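The clinic in Tollach is changing its hours

I got the letter on Thu 28 November, and judging by the talk at the post office, so did everyone else on our road. The Tollach clinic is being folded into Gustside Medical Group after New Year's, and the way we book, pay and get refills is going to be different. I've been a patient there for a long time, so I read the whole thing twice and then called with questions. I'm writing down what I learned.

The clinic stays open. That was the first thing I wanted to know, and the letter takes until the second page to say it. The building stays, the phone number stays, and the lab window where they draw blood stays.

The hours do change. The early opening on Mondays is going away. In its place there will be one evening a week when the clinic is open until eight. The letter doesn't say which evening. The woman who answered the phone didn't know either and said a schedule would be posted by the front door.

Dr. Iyamu is staying on. She'll see patients four days a week in Tollach and spend the fifth at the Gustside main office, 33 miles away. If you need her on that fifth day you can drive over there or see the nurse practitioner here. I've seen the nurse practitioner for a sinus infection and a bad knee and was fine with it both times.
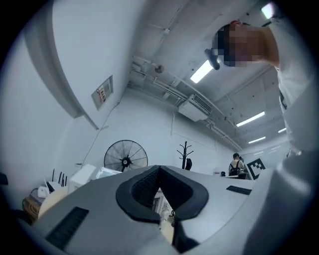 The part that bothers me is the booking. Right now I call, somebody picks up, and I get a time. Under Gustside, appointments go through an online system called Trusine. You can still call, but the call goes to the main office and they enter it into Trusine for you. I tried the line at lunchtime and was on hold for 30 minutes before I gave up. I tried again at three in the afternoon and got through right away, so maybe call then.

I set up a Trusine account that same evening. You need your date of birth, the last name the clinic has on file, and a code they send to your phone. My code didn't come the first time and I had to ask for another. Once I was in it worked all right. I could see my last blood test and my vaccine record, though the shingles shot I had in May was missing. I've sent a message about that. No answer yet.

Refills need some planning. The letter asks for 5 business days' notice, where the old rule was two. If you take something every day, look at your bottle now and count forward, especially with the holidays coming. The clinic will no longer hand out samples.

On money, the copay is set by your insurance and the letter says that won't change because of the merger. What does change is the missed appointment fee. There wasn't one before. Now it's $30 if you cancel less than a day ahead. I don't love it, but my dentist has charged more than that for years.

There was a number at the bottom for Joelle Haddad, the office manager at Gustside, and I left her a message. She called back the next morning, which I appreciated. I asked about my neighbor, who is in her eighties and has no computer or cell phone. She said patients like that can be marked in their chart as phone only, and the Tollach front desk will book for them directly. You have to ask for it – it isn't in the letter. She also said paper copies of test results will be mailed to anybody who requests them.

I asked about the walk-in flu shots too. Those continue through the winter on the same days as before, no account needed.

My neighbor and I are going in next week to get her chart marked, and I'll ask about the late evening while I'm at the desk. If they've picked a day I'll add it to this post.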